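# Firus bin-picking kit: README and notes from my bench

Hi! This is the README for the recordings and scripts I made while trying out the Firus kit, the bolt-on bin-picking package that Drerirar sells for mid-size and larger arms. I've had it running since March, and enough people asked what I thought of it that I've mixed the review in with the file notes. Sorry if you only wanted the file notes (skip to "What's in the folder").

I'm Prys Mathias. I paid for the kit myself, and nobody at Drerirar has read this.

## What you get

The Firus box has the tool, a cable set, the mounting plate, a small controller and a license key for their planner, which is called Kedik. You bring the arm, the bin and the objects. You also bring your own cable ties, which annoyed me more than it should have at that price.

Mounting the tool took me one evening. The plate lined up the first time, and the bolts were the right length! The cables took longer. The manual shows a neat straight run along the arm and says very little about how much slack to leave at the wrist, so I did it over three times. Leave a big loop. Bigger than that. If the loop is too short the wrist joint pulls it tight on a far-corner pick and Kedik just reports "motion fault" with no hint that a cable is the problem.

## What's in the folder

- `runs/` has 135 recorded runs, one folder per run
- `runs/*/log.csv` is the joint log and tool state
- `runs/*/notes.txt` is me typing with one hand, so expect typos
- `config/` has the Kedik settings I ended up with, plus the stock ones for comparison
- `tools/replay.py` plays a log back in the viewer (no arm needed)

To try it:

```
pip install -r requirements.txt
python tools/replay.py runs/012
```

It wants 700 MB of disk for the full set. There are 13 object sets in total, mostly small odds and ends, and a set can show up in more than one run. Each run folder says which set it used.

## How it did

Pretty well on things with some body to them. Blocks, caps, little plastic toys, all fine on the stock settings. It got noticeably pickier with flat stuff lying against a wall of the bin, and anything clear or shiny gave me trouble until I turned the approach speed down. I've left the failed runs in. Please don't filter them out and then quote me a success rate, because the failures are the part I learned the most from.

Corners are the weak spot. A big arm over a deep bin doesn't leave you many ways in, and Kedik is very cautious about the walls. You can shrink the wall margin in `config/bin.yaml`, but go in small steps and clamp the bin down properly first. I skipped that part once on a Tuesday and spent the rest of the day redoing the calibration.

I also tried the De Graaf kit for a couple of weeks before this one. Its software is nicer to look at and the manual is miles better, but the tool was fussier to mount and I never got it to like my controller. If you have a newer controller than mine, you may have better luck. I'd still pick the Firus for a one-person shop.

## Known problems

- Run 12 has a gap in the log where I kicked the power strip. The replay script skips over it.
- Tool state reads "closed" for a moment at startup, whatever the tool is doing.
- Stock settings assume a bin with straight walls. If yours slope, measure at the floor and at the rim and enter both.

## License and questions

Use the logs for whatever you like, and a mention would be nice. The stock Kedik settings belong to Drerirar, and they told me I could include them. Open an issue if something won't load, and tell me which run it was!
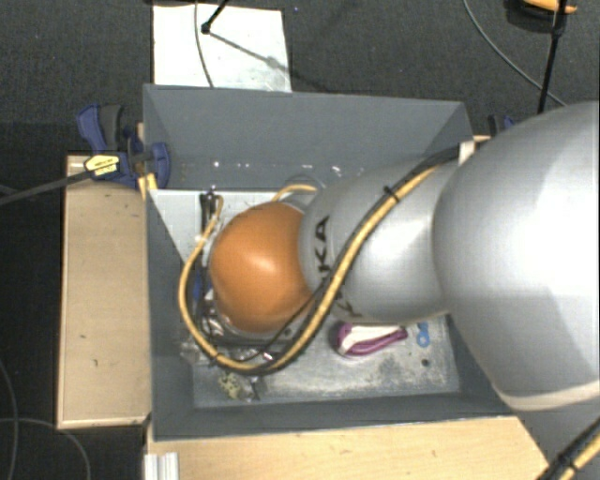 One more thing on cables before I forget. Check the ties every week or so if you run the arm a lot, and trim the tails if you're tidier than I am. I've started keeping a spare cable set on the shelf too, seeing how long the last one took to ship.

Related items

Kedik settings, line by line
De Graaf kit: my first two weeks
Measuring a bin with sloping walls
Replay viewer changelog
Spare parts list for the Firus tool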